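Erel password manager, small office plan: quick review
April 30, 2018
Posted by Tianyou Yin

Quick one, between jobs. We moved the Ukarbridge office onto Erel in March after somebody clicked a fake courier email and handed over the shared mailbox login. Same password on the mailbox, the web host and the payroll site. Yes, I know.

Setup. Easy enough. Installer ran on everything except one old laptop, which wanted a browser update first. Imported 645 logins from the spreadsheet (don't ask). Got 40 errors, mostly rows with commas in the notes. Fixed by hand. Boring afternoon.

Two-step login. Good. Works with codes from a phone app or a hardware key, and you can force it on for the whole office. Text message codes are off by default, which I'd call the right choice. Finding the setting took me ages though, its under Members and not Security.

Sharing. Fine for folders. Clumsy for single logins, you have to make a folder with one thing in it. Lodhi, which we trialled before this, did that part better but had no activity log at all, so it was never going to last.

Breach alerts. Mixed. Flagged 2 reused passwords I'd missed. Also kept nagging about a router login that only exists on our own network. No way to dismiss it that I could find.

Support. Wrote in twice. First reply took 4 days and didn't answer the question. Second was same day and spot on. Luck of the draw I guess.

Browser add-on fills the wrong field on the Pralstead supplier portal every single time. Puts the username in the search box. Copy and paste for now.

Would I buy again? Yes, for a small office. If you're bigger, look hard at the admin roles first becuase there are only owner and member, nothing in between. Export works, I tested it, plain file, so lock it up or delete it straight after.

Will update when the renewal price comes thru.

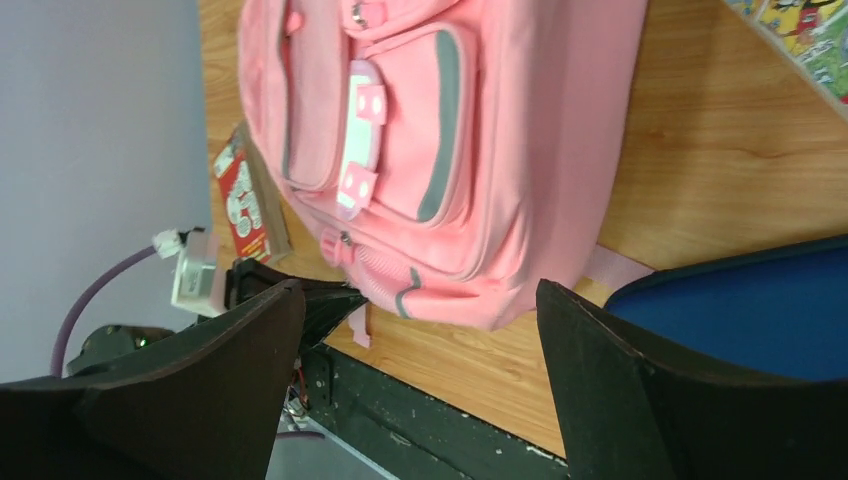 Pink backpack, grey trim, mesh side pocket.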